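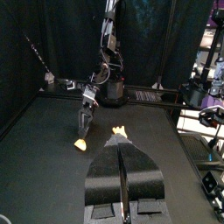 Mattes Bauerfeind

vutmont-sessions

A tidy copy of the summer programme for the parks and leisure centres in the Vutmont district: swimming lessons, walking football, pond dipping, the lot. If it was in the printed booklet that came through the door in June, it should be in here.

I started this for a selfish reason. My daughter wanted to learn to dive, I wanted something I could do in the same building at the same time, and the booklet lists everything by age group, so you end up flicking back and forth with your thumb stuck in the wrong page. I typed the pool sessions into a spreadsheet one evening, then the tennis, and after that it seemed silly to stop. A couple of other parents asked for a copy, then the woman who runs the walking group asked if hers was in it (it wasn't, it is now!), and so it ended up as a proper file with a README.

What you get

sessions.csv is the main file, 456 rows, one for each session that repeats on the same slot. A beginners' swimming class that runs every week for the whole summer is one row. If the same class runs in the morning and again after tea, it gets two.

sites.csv has the 10 sites, with postcode, bus stop, whether there's step-free access to the changing rooms and whether there's a café. The café column is the one people write to me about most.

notes.txt is a running list of things I wasn't sure of. Please read it before you tell me something is wrong, there's a fair chance I already suspect it.

The columns in sessions.csv

site — short name, matches sites.csv
activity — in my words, see below
age_from and age_to — blank means no limit was printed
day — short form, mon to sun
start and end — 24-hour clock
price — full price for one go, in pounds
booking — yes, no or drop-in
source — page number in the booklet

That makes 10 columns, and I'd like to keep it at that. I've been asked for instructor names and I'm leaving them out. They change all the time, and I don't think people teaching aqua aerobics signed up to be in a stranger's spreadsheet.

How it was put together

By hand, mostly at the kitchen table. I tried pulling the text out of the PDF version first, but the prices sit in little coloured bubbles and came out in a heap at the bottom of each page, so I gave up and typed. Travport Leisure, who run the indoor pools, have a page you can copy a table from, and I used that for their sessions and then checked the times against the booklet. Where the two disagreed I went with the website and put a line in notes.txt.

For the Nindberg playing fields I walked down and read the noticeboard, as the booklet only says "various times, see site". The noticeboard had a lot to say about dogs and rather less about rounders, but I got there.

Activity names are my own tidying. The booklet has "Aqua Fit", "Aquafit" and "Water Workout" for what I'm told is the same class with the same music, so they're all aquafit here. "Mini Movers" and "Tiny Tumblers" I kept apart. One has a climbing frame and one doesn't, and anybody with a toddler will tell you that matters.

Things that will trip you up

Prices are full price only. Concessions depend on which card you hold, who issued it and, at the Dumitrescu Centre, what time you turn up. I made a start on a table for that and it got away from me.

Sessions at the outdoor pool stop when there's thunder, and the file knows nothing about that. Ring them.

Age limits are a mess in the source. Some classes say "juniors" with no number. Where another page explained it I filled it in, otherwise both age columns are blank. Be careful with this if you're filtering for children: a blank can mean all welcome, or it can mean the booklet forgot. Family swim is the odd one out, with under-9s needing an adult in the water with them, and I couldn't fit that into two columns so it's in the notes.

End times that run past closing are as printed. I do know the Dumitrescu Centre locks its front door before the late badminton finishes. You leave by the side, past the bins.

Term-time sessions aren't included at all. The autumn booklet is a different shape and I haven't decided if I can face it.

What it's good for

Finding two things on at once in the same place, which is what I wanted in the first place. Filter by site and day, sort by start, and it more or less jumps out at you. Somebody has made a nice printed wall chart from it for a sheltered housing block, and I was chuffed to bits when they sent me a copy.

I wouldn't use it to compare sites or say which part of the district is badly served. A row is a slot in a timetable. It tells you nothing on how many places there were or whether anyone came, and a small hall with lots of short classes will look busier than a big pool that's open all day. If you want attendance, ask the council, they must have it.

Please don't build anything that takes bookings off the back of it either. Times move, and I find out when everyone else does, usually standing in reception in my trunks.

Fixing mistakes

Open an issue, or email me if you don't use issues, it's all the same to me. Tell me the site, the activity and where you saw the right version. A photo of a poster is fine. I tend to go through them after supper, so don't worry if it takes a while. Pull requests are welcome, but please don't open the CSV in a spreadsheet program and save it straight back — it turns the start times into decimals and I have to undo the lot.

Using it

Do what you like with my typing. The programme itself belongs to the people who put it on, so mention them if you publish something, and mention that the file is unofficial. I don't work for the council or for Travport, and they haven't checked any of it.

Next jobs: sort out the tennis courts, where the same court has two names, and find out if the Nindberg boot camp is still going. I've heard both.

Recently updated
vutmont-benches
nindberg-footpath-notes
Travport pool temperatures (archived)
bus-stops-near-parks
allotment-waiting-lists

We use cookies to remember your settings and to see which pages get visited. Accept all | Only the necessary ones | Read our cookie policy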